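I met Tassanee Mahawong at the bakery end of Conneely Street on a Sunday, and she was already halfway through a bun (she'd ordered me one too, bless her). She writes crossword puzzles for the Turnberg paper, 542 of them so far, and I wanted to know how anyone keeps that up!

"I start with one silly word," she told me. "Last week it was 'galoshes.' I put it in the middle and then I'm stuck with it for two days."

She does the grid in pencil first, on the back of old bills, and the clues come much later, mostly on the bus. Her editor, Prapai Ongart, sends back the ones he hates with a little frown drawn next to them. The record is 29 frowns in a single puzzle.

"He was right about most of them," she said. "I still think the one about the turnip was good."

I asked about angry mail, and oh, there's mail. A reader in Bornard wrote three pages because she'd put a river in the wrong county. She wrote back, he wrote back, and now they trade clues every December.

She let me try a new one before I left. I got four answers, one of them wrong, and she was very nice about it.

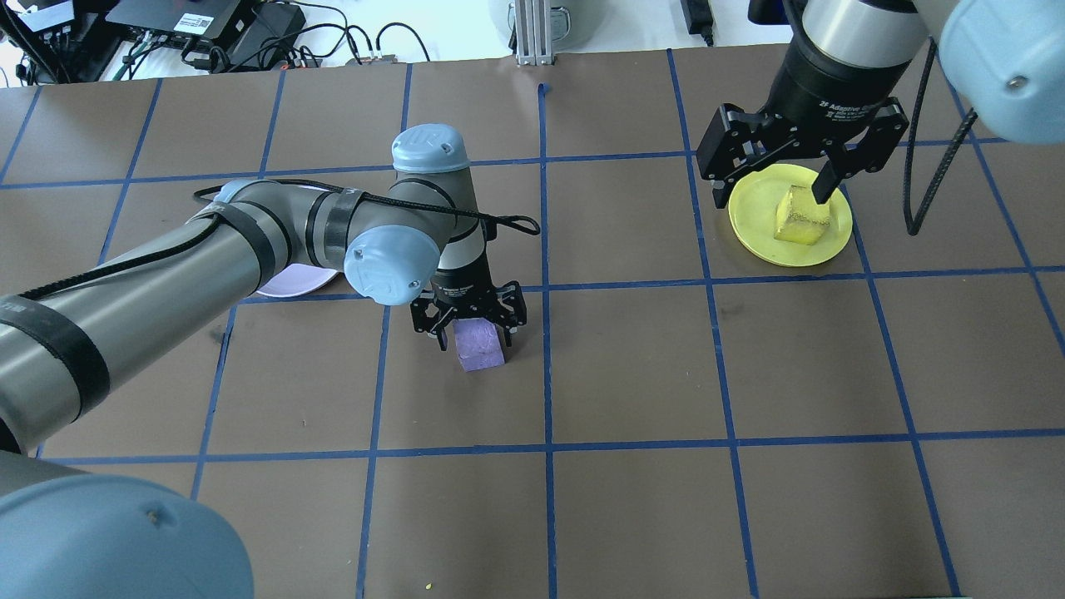 I did finish the rest on the train home, with a lot of help from the lady across the aisle, and I've bought the paper every day since.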